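The Second Policy

Ratgate gave us the lab until the end of August. By then the first policy had been running for nine days and was bad in a way I could predict, which made it useful. Every episode began the same way. The simulator built the room, dropped the blocks, and handed over the arm.

I had made the room myself, over a winter. It had a plank floor, blue walls, and a clock I put up because the wall looked bare.
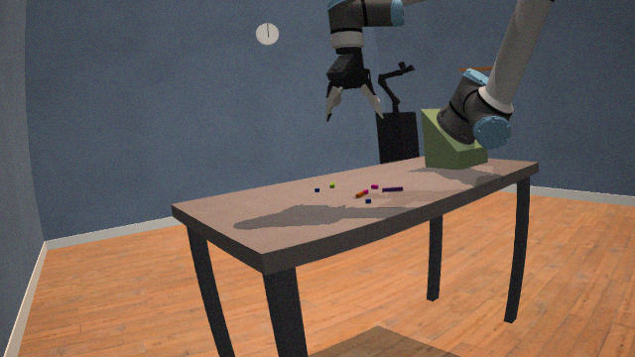 Renders: Grodutau simulation log, August 2020

The method was simple enough to fit on one page. A person moved the arm for a while with no task in mind, pushing and lifting whatever was there. Then the network learned to get from any recorded moment to any later one. We called it Nuster, after the street the bakery was on. We had 2,857 episodes of this and no labels.

My supervisor wanted labels. She said that a robot that had only ever been played with would only ever play. I said that was fine with me, and she wrote something down.

So I trained the second policy on 400 episodes with labels, as she asked, and ran both on 16 goals. I stayed for all of it. The building turned the heat off at seven and I sat in my coat, watching a room where the light never changed.
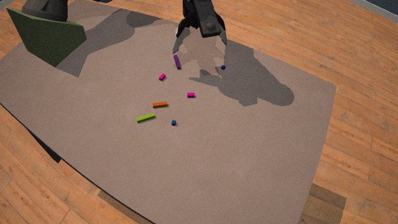
The second policy did well on the goals it had been taught and failed on the rest. It would reach for a block, miss, and reach for the same spot again until the time ran out. The first policy missed more often, but then it tried something else. I gave them both the goal I liked least, the purple bar, with the pink, orange and green pieces lying near it and the fingers starting out wide open. The second policy closed on nothing 3 times. The first pushed the bar a little way, backed off, came in from the other side, and had it.

I ran it again to be sure — same seed, same result.

At Mühlbauer, where I work now, they ask me sometimes what the thesis showed. I give them the number. I don't mention that I copied the room onto a drive before the lab closed, or that I still open it some evenings and let the first policy run with no goal set. It goes over to the blocks and moves them around. I leave it going while I cook.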